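Home Robots and Automation Help > Good practice > House rules for an arm working around kitchen appliances?

Posted by Erasto Masanja

I help run a small shared workshop and we've started letting members use the arm on kitchen stuff – opening doors, pressing buttons, that sort of thing. Our rule sheet was written for pick and place with foam blocks, so it says nothing about anything with a plug on it. What do other people put in theirs? I don't want 12 pages, I want something folks will read before they start.

Shabani Khaemba
3946 posts

We went through this at Massawe in July and ended up with one page taped next to the e-stop. The big one for us: the arm never gets to start an appliance by accident. If the task is only opening the door, the thing is on a switched outlet that a person controls, and that person stays within reach of the switch. We also cap speed at 80 mm per second once the fingers are close to a panel. Slow, yes, and people grumble, but I've seen what a quick jab does to a plastic front. 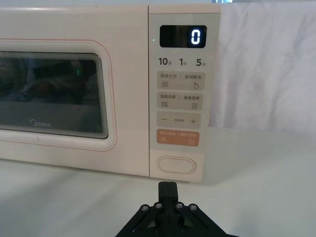
Write your rules per button, I'd say, and don't settle for "be careful with the panel." On a layout like that one, pause/cancel and confirm/start share a single orange pad, so a press that lands a bit too far over could do the opposite of what you wanted. We'd mark the whole pad as keep-out for any door-only task and let the arm touch just the oval release below it. Also make somebody read the labels out in a language the whole crew knows. If the panel's in Chinese and half your members can't read it, put a translated sketch in the binder. And check the display before and after each run, and write down what it says.

Oh, and keep the tabletop bare. No mugs, no phones!

bomden_bench

just unplug it? if you don't need it on, don't have it on. we do that at Bomden and nobody's complained

Dikard

Unplugging is fine until the task needs the display. I'd add 2 things to Shabani's list: do the first run of any new motion with the gripper closed and stopped short of the panel, and have one named person who can say no that day. Ours signs the sheet.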